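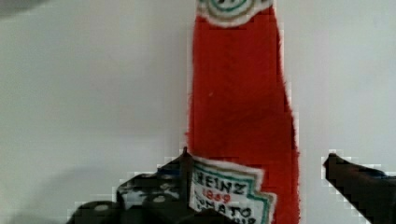 过家家的布菜布瓶子,各位家里都是怎么收拾、怎么修的?我家老二今年迷上了开饭馆,每天一放学就把小灶台拖到客厅中间,我和她爸轮流当客人,点什么不点什么还得听她的。玩得勤了,东西就旧得快,尤其是布做的那一类,今天这个起球,明天那个开线,我晚上坐在沙发上修修补补,倒也不觉得烦,就是手艺实在不行,越修越像打了补丁的抹布。最让我发愁的是那瓶番茄酱,她开饭馆离了它开不了张(连粥里都要挤)。瓶身看着像毡子,也可能是别的什么绒面料子,我分不大清楚,毛茸茸的,两边的轮廓都毛了,红色外头镶着细细一道发白的毛边,中间的红也不匀了,一块深一块浅。前面那张白标签倒还精神,HEINZ几个黑字大半看得清,底下1869和TOMATO也都在,绿边也好好的,所以我舍不得丢。想请教的是:这种毛边到底该剪、该包,还是该烧?能不能下水?先谢谢大家,我话多,见谅见谅。

毛线筐里的猫(楼主)
发表于 14/02/2019
版块:手作与旧物 > 儿童布玩具

2楼 阿檀
抱抱楼主,同是天涯当客人的人!我家那位前阵子开的是面馆,我在客厅地毯上吃了一整个冬天的毛线面条。说正经的,毛边千万别急着剪。我以前性子急,看见毛就下剪刀,剪完当天是齐整了,玩几回又毛出来,再剪,再毛,一个好好的布茄子硬是让我剪成了布黄瓜。后来学乖了,用同色的线沿边走一圈锁边绣,针脚密一点,毛头全压在线底下,比原来还结实。红线要多比几个颜色,白天拿到窗户边上比,灯底下看着一样的,出了太阳能差出一大截。

3楼 老街裁缝铺
我不大同意楼上。锁边绣当然好,可前提是边上还有料子可吃。楼主说两边都毛了,那要先捏一捏,看看缝线离边还有多远。要是缝线已经贴着边走了,再往上锁一圈,针眼一多,等于给它打了一排孔,下回一扯就整条裂开。我自己的做法是拆开一小段,从里面垫一条薄衬,翻回来再缝,外面毛不毛都不要紧,里头是牢的。费工夫是真费工夫,但一回弄好可以管很久。
还有,楼主问能不能烧,求你别烧。料子是什么都没弄清楚呢,羊毛的一燎一股焦头发味,化纤的缩成硬疙瘩,扎孩子手。

4楼 毛线筐里的猫(楼主)
哎呀,两位都这么热心,我一大早泡着茶看,茶都看凉了。烧我是不敢了,本来就是我婆婆说的办法,她年轻时候处理尼龙绳都这么弄,我还真差点去摸打火机。老街师傅说的拆开垫衬,我听着有点腿软……我拆东西从来都是拆得开装不回去,家里有个钟就是这么没的。阿檀说的锁边绣我会一点点,就是针脚大大小小,像一排牙没长齐。要不我先找块碎布练练?

5楼 Yaa Odoi
我中文打得慢,大家不要笑我。我在 Premdale 的幼儿班帮忙,小朋友的布玩具归我缝补,种类很多,水果、面包、鱼,还有瓶瓶罐罐。我的经验是,先不要管边,先管毛球。用一把旧的软牙刷,顺着一个方向轻轻刷,把松的毛刷起来,再用小剪刀平着剪掉浮在面上的那一层。剪刀要平放,不要立起来。刷完再看边,很多时候边没有想的那么坏,只是被毛球衬得难看。
颜色一块深一块浅,要看是脏还是磨。拿白手帕沾一点点水,在不显眼的地方按一下,手帕上有颜色就不要洗了,是会掉色的料子。我洗坏过一条红色的布龙虾,它把一整盆玩具都变成粉红,孩子们很高兴,我的同事不高兴。

6楼 阿檀
哈哈哈哈粉红的一盆!我想看!
Yaa 说的软牙刷我也用,不过我用的是小时候给娃刷奶瓶剩下的那种海绵头,更软。另外回老街师傅:您说的吃料子我认,我那是茄子,肉厚。楼主那个瓶子上头细下头宽,瓶颈那一截是最不好弄的,又窄又老被孩子攥在手心里,要是只打算修一处,我会先修那儿。

7楼 老街裁缝铺
瓶颈要紧,这句说到点子上了。孩子拿瓶子都是掐脖子,力气全在那一道上。里头要是填的棉,时间久了颈子会空,一空就软,一软就歪,歪了布面就起褶,褶子的地方磨得最快。填的时候别一大团硬塞,撕成小朵,用筷子的圆头一点一点往上送,送到捏着有弹性就行。塞太硬也不好,线受不住。

8楼 二十四桥明月叶
潜水多年被番茄酱炸出来了。我来泼点冷水,各位别打我:有必要修吗?小孩子的东西,旧就旧了,毛边怎么了,我家那只布兔子耳朵都磨秃了,孩子照样搂着睡。我倒觉得大人忙着修,多半是自己看不过眼。楼主你问过你家老二没有?说不定人家就爱那个毛劲儿。我外甥女有一条毯子,她妈给换了条新包边,结果孩子哭了一晚上,说毯子不认识她了。

9楼 毛线筐里的猫(楼主)
明月说得我愣了一下,我还真没问。晚上吃饭的时候我就问了,我说妈妈想给番茄酱修一修好不好,她想了半天,说可以,但是不能换瓶子,字也不能换,而且修的时候饭馆要停业,要在门口贴通知。我说好,通知贴了,是她画的,一个红瓶子躺在床上盖着被子,脑袋上还顶着个温度计。我把这张画收起来了,以后给她看。
所以修还是修,就按她的规矩来。

10楼 Augustina Bawa
我也来说两句,我是做布料生意的,Jandthorpe 那边开过一阵子小铺,现在不开了,手还痒。
标签的事情没有人提,我来提。楼主的白标签现在还精神,可是白的最不经脏,尤其是有字的白标签,孩子的手指头老在上面摸来摸去。不管锁边还是垫衬,开工前先找一块干净的薄棉布,松松地盖在标签上,用大针脚假缝住,等修完再拆掉。手上出的汗、红线掉的绒,全落在棉布上,标签干干净净。我以前给客人改一件绣字的小围裙就吃过这个亏,围裙改得好好的,字旁边落了一圈红绒,怎么粘都粘不净。
料子如果要配,Hinds 的毡片颜色比较全,红色能挑出好几种。我上回买的那叠有15片,一次用不完,剩下的可以给孩子剪着玩。

11楼 老街裁缝铺
盖标签这一手漂亮,学到了。不过 Hinds 那种片子我用过,偏硬,拿来做盘子底、灶台面很好,补在软瓶子上会支棱着,像膏药。楼主要补的话,宁可去旧衣服里找,洗缩了的羊毛衫最好,又软又厚,红的也不难找,年底大家都爱买红毛衣,买了又不穿。

12楼 Augustina Bawa
硬是有一点硬,这个我承认。但是可以先拿温水浸一浸,拧干,用手揉软,摊平晾干再剪,就服帖了。旧羊毛衫我也喜欢,只是厚薄不匀,袖子和前襟两个样,挑的时候要有耐心。两种都行,看手边有什么。我不和师傅吵,师傅的手艺我信。

13楼 老街裁缝铺
不吵不吵,哪里就吵了。浸水揉软我没试过,回头试试。

14楼 阿檀
看你们两位客客气气的,我都想搬个小板凳坐旁边。
顺便问个收纳的问题,反正楼主题目里也写了怎么收拾。你们的布菜都放哪儿?我原来用 Nukis 的那种网格布筐,好看是好看,可网眼老是勾毛,一拿一放就拉出一根丝来。后来换成旧枕套,扎个口,挂在小灶台边上,毛球明显少了。缺点是孩子找东西要把整个枕套倒出来,哗啦一地。

15楼 Yaa Odoi
网格的我们班也用过,勾丝,后来不用了。现在瓶子类都站着放,放在硬纸盒里,盒子里面贴一层光滑的纸,瓶子和瓶子不挤。蔬菜水果可以躺着堆,没有关系。毛的和带魔术贴的一定要分开,魔术贴是最大的敌人,比孩子还厉害。

16楼 二十四桥明月叶
魔术贴这条要加粗!我家布兔子的耳朵就是这么秃的,原来元凶在这里,我冤枉了孩子这么久……今晚回去给她道个歉。
另外纸盒我投一票。我用的是50块钱连鞋一起买回来的鞋盒,鞋早坏了,盒子还在服役。

17楼 针脚歪歪
弱弱问一句,有没有人自己从头做过调料瓶?看大家修得这么起劲,我也想给儿子做一瓶醋。瓶身我会,就卡在字上,绣字太小绣不清楚,印的又怕掉。

18楼 Augustina Bawa
字小就别绣在瓶子上,单独绣一块白布,绣的时候放大一点绷紧,绣完四边折进去再贴缝。笔画粗的字比细的好绣。实在不行就用布用的笔写,写完垫一张纸熨一熨,能管不少日子,淡了再描。醋瓶的话我会做深棕色,瓶颈收细一点,孩子倒的时候才有倒醋的样子。

19楼 毛线筐里的猫(楼主)
来汇报啦!拖了好几天,主要是老大发烧,家里兵荒马乱的。昨天晚上总算坐下来,先按 Augustina 说的把标签盖好,假缝那几针还挺像样,然后照 Yaa 的办法拿软牙刷顺着刷,剪掉浮毛,单是这一步就顺眼多了。手帕也按过了,有一点点红印子,所以下水就算了,保命要紧。
边上我捏了半天,右边还有料子可吃,我就走了锁边绣,针脚依旧像没长齐的牙,好在红线配得准,离远一点看不出来。左边靠颈子那一段缝线贴得很近,我没敢动,打算等手稳一点再照老街师傅的法子垫衬。我知道师傅看了要摇头,您先摇着,我慢慢学。
老二验收的时候拿在手里翻过来翻过去,说胖了一点,但是可以上班。通知撕了,饭馆晚饭时间重新开张,我点的是番茄酱汤圆。

20楼 老街裁缝铺
不摇头,知道哪段不该动就已经很好了。垫衬的时候挑软的薄棉布,裁成斜条,斜着裁的有弹性,颈子那儿弯得过去。卡住了再来问。

21楼 针脚歪歪
醋瓶开工,深棕色买到了,回来就发现忘了买棉。明天再跑一趟。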